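Equipment Review: The Tivden Hand-Held Gripper for Demonstration Collection

Reviewed for the Hondthorpe Manipulation Group by Rin Ishida

The Tivden is a hand-held gripper intended for recording manipulation examples without a robot present. The operator carries the tool, performs the task by hand, and the onboard camera records what the fingers do. The recordings are later used to train a policy for an arm fitted with matching fingers. Our group purchased 3 units in July and used them to gather 900 demonstrations in private kitchens and dining rooms. This review covers handling, finger performance, recording quality and upkeep.

Handling

The trigger is light and has an even pull through its whole travel. Operators with small hands reported no difficulty reaching it, which was a common complaint with the Mayrhofer unit we used before. The weight sits forward of the grip, however, and wrist fatigue becomes noticeable in long sessions. We settled on blocks of 15 minutes with a change of operator between them. Washington Fagundes preferred to rest his elbow on the table edge, but this shortened his reach and we asked him to stop, as the resulting paths were cramped and would not have suited the arm.

Finger performance

The ridged inner faces of the fingers are the strongest feature of the design. Boxes, cups and folded cloths gave little trouble. Narrow objects are a stricter test, and for these we used wooden chopsticks and a pink plastic basket on a table with a printed cloth. The fingers stay close to parallel as they shut, so a thin shaft can be taken without first lining it up to a particular point on the pad. A chopstick held nearly upright over the basket leaves its lower tip in view of the camera, and that tip is what a learning system must be able to see if it is to judge where to let go.
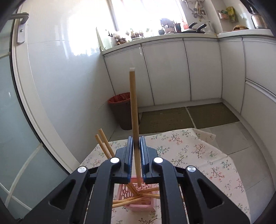
Senad Dervishi would put it less favorably: upright grasps are the easy ones, he wrote on the draft, and a set made up mostly of them will teach the arm very little about a chopstick lying flat against its neighbor. He asked that flat and crossed starts be collected in equal number. We accept the point. The finger ends are thick for this work, and separating one chopstick from another lying alongside it took more attempts than any other motion in our plan. A narrower replacement tip would be welcome.

Recording quality

The wide lens takes in the work surface and a good deal of the room behind it. This is useful for recovering the motion of the tool, which depends on fixed detail in the surroundings. Patterned tablecloths helped in this respect, and plain glossy surfaces did not. Exposure is automatic and cannot be locked. Facing a bright window, the window itself is lost to white, although objects on the table generally remain readable. We discarded 11 recordings for failed tracking, most of them made with the tool turned sharply toward a blank wall.

File transfer is slow. The supplied software copies one session at a time and does not resume after an interruption.

Upkeep

The pivots needed tightening once on two of the units. The procedure is simple, but the manual gives no torque value. Finger pads should be wiped between households.

Assessment

The Tivden is recommended for groups collecting tabletop examples in ordinary homes. Groups whose tasks center on very thin or closely packed objects should request a trial unit first. Hatsue Kamata holds the loan schedule for our own units, and requests should reach her before the start of the month in which they are needed.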